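Section 4: Setting the table, clearing it and looking after the top

Before you start

Read Section 2 (Assembly) and Section 3 (Levelling the legs) first. The steps in this section assume that the Juvness table is standing on all four feet, that the leg bolts have been tightened and that the top does not rock when you lean on a corner. If it rocks, go back to Section 3, step 5.

The top is supplied with a thin film over it. Leave the film on while the table is being put together and take it off when the table is in the place where it will be used. Start at a corner and pull the film back over itself, low and slowly. Do not slit it with a knife. Marks made by a blade are not covered by the guarantee.

When the film is off, wipe the top once with a damp cloth and once with a dry one. It may smell slightly for a few days. Open a window if this bothers you.

4.1 Where to stand the table

1. Keep the table at least 650 mm from a radiator, stove or heater.
2. Leave enough room on each side for a chair to be pulled out and for a person to get past.
3. Avoid a spot that gets strong sun on one half of the top only. The colour changes a little in the first year, and uneven light will show as a line.
4. Do not push the short end hard against a wall. Leave a gap of a finger's width so that the edge strip is not rubbed when the table is knocked.

Note: If the table has to be moved, clear it first and lift it with one person at each end. Do not drag it. The feet have felt pads that come off when dragged, and the bare foot will mark both vinyl and wood floors.

4.2 Laying out for a small meal

The top is 74 cm deep. That is enough for two people to sit facing one another, but only if the things in use are kept towards the edges and the middle is left for the dish that is being shared.

1. Wipe the top and let it dry. Water trapped under a plate or tray can leave a ring.
2. Put down any tray or board first. Set it in a corner, with its long side along the edge of the table, so that it does not have to be moved when the plates go on.
3. Place the plates. Lower them on to the top. Do not slide them into place, as the unglazed ring under many plates is rough enough to scratch.
4. Place bowls at the far side, where a sleeve is less likely to catch them.
5. Stand spoons in a cup or pot. A wet spoon laid straight on the surface leaves a spot that is harder to remove once it has dried.
6. Keep a folded cloth within reach. Dark cloths should be washed once before they are left on the table, in case the dye runs.
7. Check the middle of the table. If there is no room there for the largest dish you mean to serve, take something away before you bring the dish in.

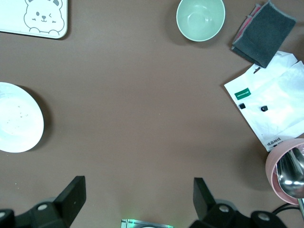
Fig. 4-1. Items kept to the edges, centre of the top left clear.

The same arrangement works for children's meals and for snacks. For small children, keep bowls and cups back from the edge they are sitting at and put the tray in front of them.

Caution: The top is not a chopping board. Always cut on a board, and check that the underside of the board is clean before you put it down. One grain of grit under a board is enough to scratch the surface.

Caution: Do not put pans, oven dishes or kettles straight on to the top. Use a mat with feet, or a folded dry cloth under a thick board. A cloth alone will not stop the heat. Heat damage appears as a pale patch and cannot be polished out.

4.3 Packets and bags

Printed bags and wrappers are often left on the table during a meal and forgotten. Some inks come off when the bag is damp, and the stain goes into the surface within a few hours.

1. Empty the bag into a bowl if you are going to finish what is in it.
2. If you are keeping the rest, close the bag and put it in a cupboard.
3. Do not stand a cup or pot on top of a bag. The weight presses the print on to the table.
4. If ink has come off, see the stain table in 4.6. Do not rub it dry.

Note: The small packets supplied with the table (drying agent, spare bolts, felt pads) should be kept well away from food. Put the drying agent in the bin as soon as the box has been opened. Keep the bolts and pads with this manual.

4.4 Clearing and daily wiping

Clear the table completely before wiping. Wiping round things leaves a border of crumbs and grease which builds up and dulls the edges of the top.

1. Take away food first and cover or put away anything that will be kept.
2. Shake crumbs from the plates into the bin, then stack the plates. Do not stack them with cutlery in between.
3. Carry cups and pots separately. Take the spoons out before you carry them if they stand higher than the rim.
4. Lift off cloths by the four corners so that crumbs stay inside. Shake them outdoors or over the sink.
5. Lift the tray last and look under it. Crumbs collect along its edges.
6. Brush loose crumbs from the top into your hand or a dustpan.
7. Wipe with a soft cloth wrung out in warm water with a few drops of washing-up liquid. Work from the far edge towards you.
8. Wipe again with clean water.
9. Dry the top, including the edge strip.

Do not leave a wet cloth lying folded on the table. If you like to keep a cloth out, hang it over the rail under the short end (Aravena frame only) and lay it on the top again once it is dry.

On the plain brown top, smears are easiest to see from the side with the light behind them. Bend down and look across the surface after drying. If you see streaks, there was too much washing-up liquid in the water. Wipe once more with clean water.

4.5 Weekly and occasional care

Once a week:

1. Wipe the underside of the edge strip. Sticky fingers leave more here than on the top.
2. Wipe the legs from the top down.
3. Check that the four feet are all touching the floor.

Once a month for the first half-year, then every June:

1. Clear the table and turn it on its side on a blanket. This needs two people.
2. Tighten the leg bolts with the key supplied. Stop when the bolt is firm. Do not use a power driver.
3. Check the felt pads and replace any that are worn through. The Drurkenbridge pads in the spare parts bag are self-adhesive. Clean the foot with a dry cloth before sticking on a new one.
4. Turn the table back by lifting it clear of the floor. Do not tip it over on two legs.

Wax, furniture polish and silicone sprays are not needed on this surface. They leave a film that shows every fingerprint and makes plates slide.

4.6 Stains

Try the mildest method first, and test it in a corner.

Fat or butter: warm water and washing-up liquid. Dry well.

Tea, coffee, fruit juice: damp cloth straight away. If the mark has dried, lay a damp cloth over it for a few minutes, then wipe.

Dried porridge, rice or batter: soften with a damp cloth. Do not scrape with a spoon or knife. The edge of an old bank card may be used once the food is soft.

Printing ink from bags: a drop of washing-up liquid, undiluted, on a damp cloth. Dab, do not rub in circles. Rinse.

Felt-tip pen: as for ink. Some colours fade further over the next few days without any more treatment.

Candle wax: let it harden, lift it off with a fingernail, then wash.

Sticky label residue: a little cooking oil on kitchen paper. Leave for five minutes, wipe off, then wash with washing-up liquid.

Caution: Never use scouring powder, wire wool, bleach, nail varnish remover or the rough side of a sponge. Abrasive pads coarser than grade 2,000 will change the sheen of the top for good. Even with a fine pad, press lightly and stop as soon as the mark has gone.

4.7 Problems

Items slide when put down: there is polish or grease on the top. Wash twice with washing-up liquid and rinse.

A bowl or plate rocks: check first that there are no crumbs under it. Then try the same bowl in another place. If it rocks there too, the fault is in the bowl. If it rocks in one place only, contact your dealer.

The top feels rough near the edge: dried food, in most cases. Treat as for porridge above. If the edge strip itself has lifted, do not glue it. Replacement strips are available from Stunderen under the number printed on the back cover.

White ring: moisture under a cup or plate. Leave the area uncovered for a day in a warm room. Most rings fade. If the ring is still there after a week, it was caused by heat.

Table creaks when leaned on: tighten the leg bolts as described in 4.5.

Continue with Section 5 if you have bought the extension leaf. Otherwise go to Section 6, Taking the table apart.

Manual revised Feb 27, 2018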